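How to Practice a Lead-Out With Just Three Riders

I get asked about this a lot at the Prekberg group ride, usually by somebody who just got swarmed in the last 200 meters and wants to know what they did wrong. Most of the time their legs were fine. They started the sprint from tenth wheel, into the wind, with no one in front of them. So let's fix that!

You don't need a full team for this. Three people is plenty, and I like three better for learning (with six, the folks at the back just sit there getting a free ride and chatting).

What you need first

A straight, quiet road with a decent shoulder and no driveways. Ours is the old frontage road outside Vaughan, which is 672 meters from the water tower to the stop sign. I measured it with a wheel one September and I'm still weirdly proud of that. Pick two landmarks, one for "go" and one for "finish," and ride the whole stretch slowly once to look for gravel and potholes. Warm up for 20 minutes or so, with a couple of short hard efforts near the end.

Pick your order

Rider one is the engine. Rider two is the launcher. Rider three is the sprinter. Swap every time, even if one of you is obviously the fastest, because you learn so much about what a sprinter needs when you're the one dragging her along. 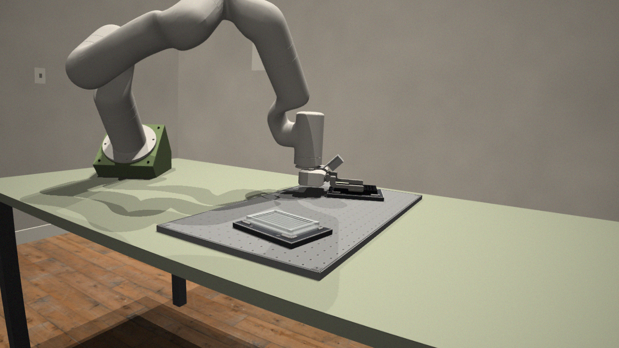 Rider one brings the speed up smoothly. Smoothly! The biggest mistake I see is a huge jump off the front that leaves a two-bike gap, and then everybody behind has to burn a match just to get back on. Squeeze the pace up over ten or 12 seconds, hold it as long as you can, then check over your shoulder and pull off to the side the wind is coming from. Keep pedaling as you drift back.

Rider two should feel like nothing changed for the first few seconds. Hold the speed, then add to it. Stay seated if you can, since standing up tends to kick your bike backward toward the wheel behind you. My friend Wanpen Tanasarn counts her pedal strokes here, 11 on each side, and then gives everything she has left. Try it and see what number works for you.

Rider three, your job is to be patient, and it's horrible. Sit a little off to one side of the wheel in front so you've got a way out, hands in the drops, eyes up the road. Go when the launcher starts to fade and not before. Then go all the way past the line!

About gears

I start my own sprint with my cadence close to 100 and let it climb. On a good day I hit 130, and on a bad day I picked too hard a gear and I'm grinding like I'm going up a wall. Shift before you jump. If you shift in the middle of it, ease off for half a stroke so the chain doesn't skip.

How many to do

Three runs each is a full session, with at least five minutes of easy spinning between them. When the third rider starts losing the wheel, go home. At the Plivotitz circuit race we had done way too many of these two days before, and I had nothing, I mean nothing, coming out of the last corner.

Next time you're out, try the same drill with a crosswind and see who ends up in the ditch grass first (it was me).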